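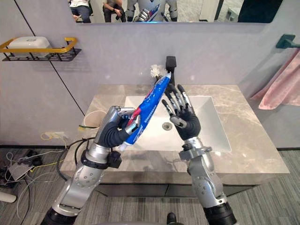 Figure 3. Head camera view at the sink station. Tube in the left hand, right hand open next to it.

Home Issues Archive Submit Contact

4. The bathroom station

4.1 Setup and who did what

The bathroom station was the second one built for the Vadance course project and the one that took most of the term. Fourteen students signed up for the class at Trenska, split into a hardware group, a recording group and a learning group. The split did not hold for long. By the middle of the term most people in the recording group were also fixing cables, and the learning group was recording on the evenings when nobody else could. We mention this up front since it matters for how the data looks, see 4.4.

The station is a vanity with a real size counter, basin and faucet, a mirror on the wall behind it, a wall basket, a towel bar. Walls are panels with visible seams. We did not hide the seams. An earlier plan was to paint over them and we dropped it, partly time, partly that a seam turned out to be a handy vertical reference when checking camera alignment between sessions.

Everything runs on the upper body of a humanoid with two five-fingered hands. Head camera is the main view. The policy gets the head image and the joint state of arms and hands, nothing else. No markers on the objects, no depth. Control goes through the Stokusitz layer, written by last year's class and patched by ours (more than we wanted to).

4.2 Task list

We started from a list of 24 short tasks collected from the whole class in one sitting. Anybody could write one down. The only rule was that a person could do it at a sink without thinking. Many on the list were bad tasks for us. Anything with running water was out on day one. Anything needing the cap of a tube to be unscrewed was kept as a stretch goal and then quietly left alone.

What remained falls in two families:

— Small rigid or semi-rigid objects over the counter. Pick up, hold, reorient, pass from one hand to the other, put down.

— Cloth on the towel bar. Reach, pinch, lift, straighten, take off, hang up again.

The toothpaste tube is our main object in the first family. It was chosen quickly and in hindsight chosen well. It is long enough that both hands can have a piece of it, and it looks different from every side, with printing and stripes that give the image encoder something to hold on to. It also deforms a bit under the fingers. Not so much that it goes limp. The grip in Figure 3 is the one we ended up asking operators for: fingers around the lower half, cap end out below the fist, crimped end up and free. An operator who grabs the middle leaves no good place for the other hand.

4.3 Passing the tube

The pass has four phases in our labels: hold, approach, double contact, release. Figure 3 falls in approach by our labelling rule (one hand closed on the object, the other raised and open, palm toward it). The open hand comes in close to the top end of the tube with the fingers extended. Early operators tried to preshape the second hand into a half fist before coming in. Looked more natural on video. It was worse, fingertips hit the tube and rotated it inside the first hand, and then the whole grip had to be redone. After a week we wrote "open flat, then close" on the whiteboard in Baptiste and that was the instruction from then on.

Double contact is where most failures sit. Two sorts. Either the first hand lets go early and the tube drops in the basin or on the counter, or it lets go late and the hands pull against each other. The second is the more annoying one as it trips the torque limit and the arm has to be homed. We lowered the limit once, then put it back. With a lower limit the hands could not keep a grip on the tube when the arm moved fast.

Release timing could probably be learned from fingertip force but we did not have usable fingertip force on both hands at the same time during the term. Left as is.

Occlusion. In the head view the receiving hand often overlaps the faucet and the rear edge of the basin. The hand is black and silver, the faucet is black. For a person watching the screen this is no problem at all. For the hand keypoint model we used in the first weeks it was a big one, fingers got assigned to the faucet and stayed there. We gave up on keypoints and went to raw images. Same reason we never tried to train on edges.

The mirror deserves a line of its own. It shows the robot holding the same object from the front, and it also shows whoever is in the room. Both ended up in the training images. We argued a lot about masking the mirror. In the end two versions of the policy were trained, one with a gray block over the mirror region and one with the full image. The masked version was steadier when people walked in and out. The full version did better on reorienting the tube, and a few of us like to think it is reading the reflection, though we have no test that shows this and don't claim it.

4.4 Towel 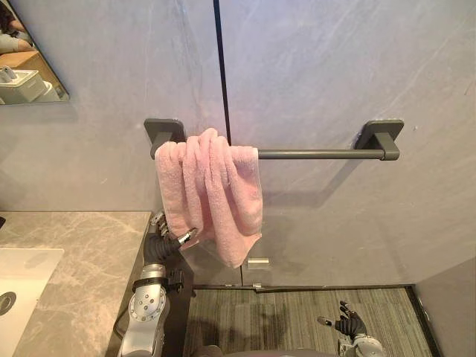
Figure 4. Towel task, reach phase. Left hand at the lower corner of the towel, one finger under the fold.

Cloth came later and we had less time for it. The towel hangs on the bar near the left bracket and the rest of the rod is clear, so there is room to slide it over or to put it back down in a different spot. The towel is a thick terry one. We tried a thin cloth first and it was hopeless, the fingers could not feel it and the operators could not see if they had it.

Starting state was not controlled very strictly. The instruction was to throw the towel over the bar and leave it. Bunched, uneven, one corner lower than the others, all fine. Figure 4 is a normal starting towel by our standards. The low corner is the grasp target in the labels, when there is a clear low corner. When there isn't, the labeler picks one and the next labeler picks a differnt one, and this accounts for a good part of the disagreement we report in Section 5.

The reach goes from below. Hand comes up past the front edge of the counter, a finger goes under the bottom fold, the others close after. Coming from the front pushes the towel against the wall and nothing is gained. Coming from above means the forearm is between the camera and the towel for the whole reach. From below is not elegant and the left elbow gets close to the vanity, but you can see the fingertips nearly all the way, which is what the operator needs.

Right hand during the towel reach: idle but raised. Rule was to keep it in view, fingers a little apart, away from the counter. Some operators parked it low, out of the image, and those episodes are harder to use for the two-handed tasks since the policy then learns that the right hand can vanish. We kept them in for left-hand-only tasks and droped them otherwise.

Bar shadow. The rod throws a soft diagonal shadow on the panel and under the evening lights it moved relative to the morning sessions. Did not plan for that. One morning policy went for the shadow a few times before somebody noticed. Mixed sessions fixed it, or at least we stopped seeing it.

4.5 Recording

400 episodes were kept from the bathroom station after cleaning. An episode was thrown out if the cable at the wrist caught on the counter, if the operator stopped to talk, or if the log and the video did not line up. Failed grasps were not thrown out. They carry a flag. We think more class projects should keep the failures, ours were more useful than expected for tuning the release.

Operators rotated. Each student had to operate at least once, including the ones who did not want to. Skill varied a lot and it shows: the same pass is a quick thing for one person and a long careful one for the next. We do not normalize for speed. A policy trained on everybody hesitates at double contact, just like the average of us did. A policy trained only on the faster operators hesitates less and drops the tube more.

Resets were done by hand, by a second student standing near the station. Tube back on the counter, any side up. Towel back on the bar. It is boring work and the reset person drifts into habits: tube always a bit to the left, towel always near the same bracket. We saw this only when plotting starting positions in June, too late to record again. So coverage on the right half of the rod is thin and any result there should be read with that in mind.

4.6 Things we would do differently

Shorter task list from the start. Cable routing before the first recording, not after it; the power adapters stayed on the floor beside the vanity for the whole term and the tangle got worse with every fix. A written reset sheet with positions to draw from. One labeler for all cloth grasps, or three and a vote, but not two.

Also the towel and tube tasks should share phase names. Ours do not, "reach" in one is "approach" in the other, and the conversion script has a table for it that broke once when a label was renamed. Scores affected by that were rerun and the numbers in Section 5 are from after the rerun.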